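"You have to let the arm be slow": an afternoon with a teacher of robots

She asked me not to use her name, partly because she is shy and partly because, as she put it, the work belongs to everybody who has ever sat in the chair. So I'll call her the instructor, which is what the younger people at Detemham call her anyway, half teasing. She has been showing robots how to do things with their hands (her word, and she defends it) for long enough that she has opinions about every chair, pedal and wrist strap in the building.

I had come on a Sunday, when the place is quiet and she likes to get her own practice in. There was coffee, and a tin of cookies that had seen better days, and before I'd even gotten my notebook out she was telling me about towels.

"Everybody wants to start with towels," she said. "They think a towel is easy. You've folded a towel every week of your life! But your fingers are doing so much that you never hear about. You feel the corner before you see it. You feel when you've picked up two layers when you meant to pick up one. Then you sit down to drive a pair of arms and all of that is gone, and you've got your eyes and that's it."

The setup she uses goes by the name of Grisero, after the project that paid for it. There are two small arms that she holds and moves, and two matching arms at the worktable that copy her. When she squeezes, they squeeze. When she turns her wrist, they turn theirs, a hair later. Everything gets recorded, and the recordings are what the robot learns from afterward. She calls each one a "take," like a singer would, and she is just as fussy about them.

I asked how many takes it needs before it can manage on its own, expecting a shrug. She had the number ready. "For the first cloth task we did, 200. And I threw out a good many before I got to 200 that I liked. A bad take is worse than none, because it'll learn your bad habits with the same loyalty it learns your good ones. I had a habit of dragging the left side before I lifted it. Just a little drag, I never noticed. Then we ran the thing by itself and there it was, dragging the left side. It was like hearing your own voice on an answering machine."

She laughed for a good while at that, and then got up to show me the other way of doing it, the one she learned first. In this version there's no second pair of arms at all. You switch the motors to a loose setting, take hold of the robot itself, and walk it through the motion, a bit like teaching a child to hold a bat. She is fond of it. She thinks it teaches the teacher something too, and she makes newcomers do a week of it before they're allowed anywhere near remote control.

"When you've got your hands right on it, you find out where it's stiff," she said. "You find out it doesn't like to reach across itself. Your own elbow can go all kinds of places its elbow can't. If you go straight to driving from the chair, you spend days being angry at it for things it was never able to do."

So why not stay with that method? She gave this some thought, and a cookie. Mostly, she said, it comes down to having two hands. Guiding one arm usually takes both of yours, and cloth nearly always wants two arms working together. Your own body gets in the way as well, leaning over the table and blocking whatever the cameras need to see. "I've got lovely recordings of the back of my sweater," she told me. With the chair she can sit clear of the work, and the cameras get the arms and the fabric without her shoulder in the middle of it.

The chair has its own troubles, though, and she was generous in listing them. Depth is the big one. On a flat screen it's hard to tell if a fingertip is touching the table or hovering just over it, and beginners tend to come down hard. She teaches them to watch the shadow. As the finger gets lower, the finger and its shadow come together, and when they meet you've arrived. She got that from a man who used to run a crane at Gultholm, and she says it's the best piece of advice she has ever passed along, and she passes it along to everyone, whether they asked or not.

Then there's patience. People rush. She rushed too, at first. She wanted the takes to look clever and quick, and for a whole stretch one June she turned out recordings that looked wonderful and taught the robot nothing useful.

"You have to let the arm be slow," she said. "Get to the edge of the fabric and stop. Breathe. Let it settle. Then close. If you do it all in one swoop, the robot can't tell which part of the swoop mattered."

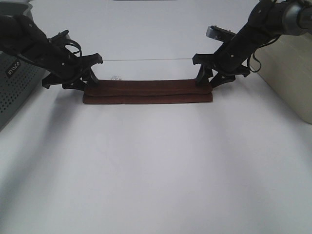

She also believes in making things go a little bit wrong on purpose. If every take begins with the cloth lying neatly in the same spot, the robot will be helpless the day somebody puts it down crooked. So between takes she nudges it, turns it, leaves a wrinkle in it. Sometimes she'll miss a grip deliberately and then go back and fix it, so that the fixing is in the recordings too. The engineers at Strömberg, who lend a hand with the software, were doubtful about this for a time. They wanted clean data. She wanted, in her words, "data that has had a bad morning." They tried both, and on the next run of trials her way came through on 97 out of a hundred, and she has been allowed to have her bad mornings ever since. She was trying not to look pleased when she told me.

I got a turn in the chair before I left, of course. She wouldn't hear of me going without one. I was to pick up a piece of cloth by its two ends and lay it down again, nothing more, and I can report that it took me 8 tries to get hold of both ends at once. My right hand kept wandering off while I was busy watching my left. She stood behind me the whole time saying "shadow, shadow" very gently, and when I finally got the thing up off the table she actually clapped.

"Would you keep that one?" I asked her, meaning the recording.

"Oh, no," she said, very kindly, and reached past me to delete it. Then she pulled over another chair and told me to go again, a little slower this time, and to drop my shoulders.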